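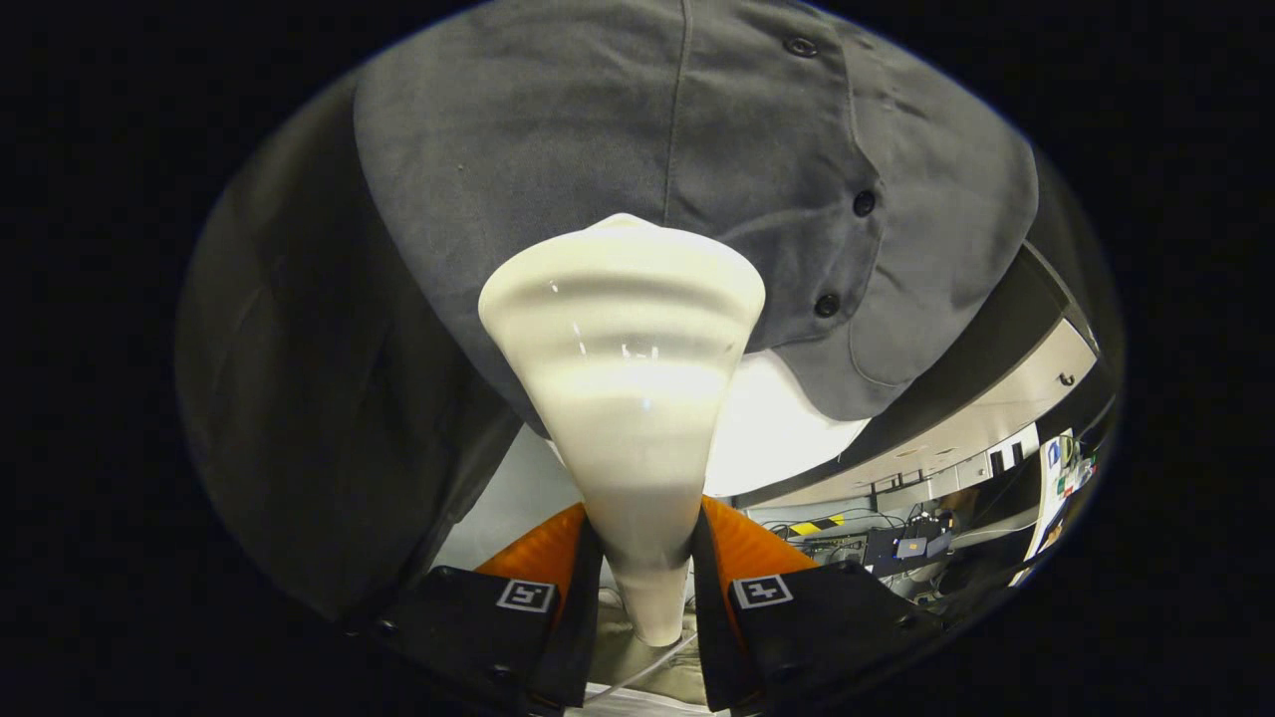

Issue 11 - Handheld Gripper Work: Questions and Answers

This page covers the house rules for handheld gripper sessions at Flustico. It was last revised on Tue 2 September and replaces the sheet taped inside the supply cabinet. Questions that aren't answered here go to Kastriot Đorđević.

## Before a session

**Who can use a handheld gripper?**

Anyone who has read this page and done one supervised session. Visitors from Liew follow the same rule, even if they use similar tools at their own site.

**What do I check first?**

- Both finger markers are clean, flat and fully stuck down.
- The soft pads have no splits and sit square on the fingers.
- The screws on the finger plates are tight.
- The cable moves freely and does not pull when you turn your wrist.

If any of these fail, tag the tool and take another one. Do not fix a marker with clear tape. Tape reflects light and the tracking drops out.

**When are the pads replaced?**

At 4,000 grasps or at the first visible split, whichever comes first. Write the count on the tool card when you hang it up.

## During a session

**How should I hold a tapered object?**

Grip it at the narrow end with the wide end up, and keep the fingers level with each other. Both pads should touch. Close slowly and stop when the object no longer shifts. Squeezing harder does not help with a smooth surface, and it wears the pads.

**Can the object hide the markers?**

No. Both markers have to stay in view for the whole recording. If a wide object covers one of them, lower your grip or start over. A recording with a marker hidden for more than 20 frames in a row is rejected by the Zurnum checker, so there is no point in finishing it.

**Are glossy objects allowed?**

Yes. Turn the object or move a step to one side if a bright reflection lands on a marker. Small highlights on the object itself are fine.

**Do I have to clear the background?**

No. Shirts, curtains, cabinets and benches can stay where they are. Do clear anything with a person's name, a password or a customer label on it. Screens should be locked or turned away.

**What about other people in the room?**

They need to know you are recording before you start. Say it out loud - a sign on the door is not enough. Anyone who does not want to be recorded can ask you to wait, and you wait.

**Can I walk around with the tool?**

Yes, inside the work area. Stay on your side of any hazard striping, and don't step over cables while you are watching the object. Ask for a clear path first.
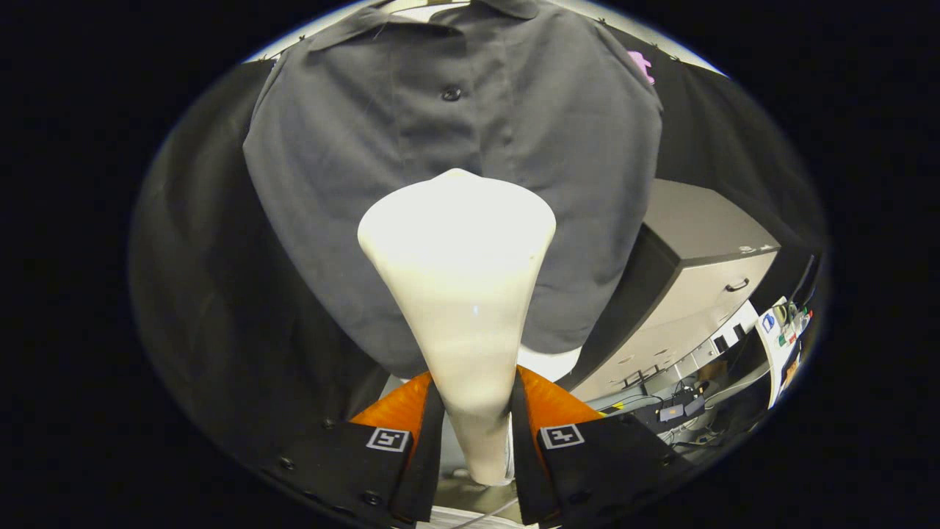

## After a session

**Where do recordings go?**

Into the Pilenov folder for that week, with your initials and the object name. Leave failed grasps in. They are marked as failed and kept with the rest.

**Can I delete a recording?**

Only if a person has asked to be removed from it. Send the request to Byung-chul Baek, who deletes the file and logs it. For anything else, mark it as rejected and leave it in place.

**How do I clean the tool?**

Wipe the fingers with a dry cloth. For the pads, use a cloth dampened with 70 percent alcohol and let them dry open. Keep alcohol off the markers, as it lifts the print.

**I dropped the tool. Is it still good?**

Treat it as out of service until the finger alignment has been checked, even if it looks fine. Note the drop on the tool card. Kastriot does the alignment checks and signs the card when the tool can go back on its hook.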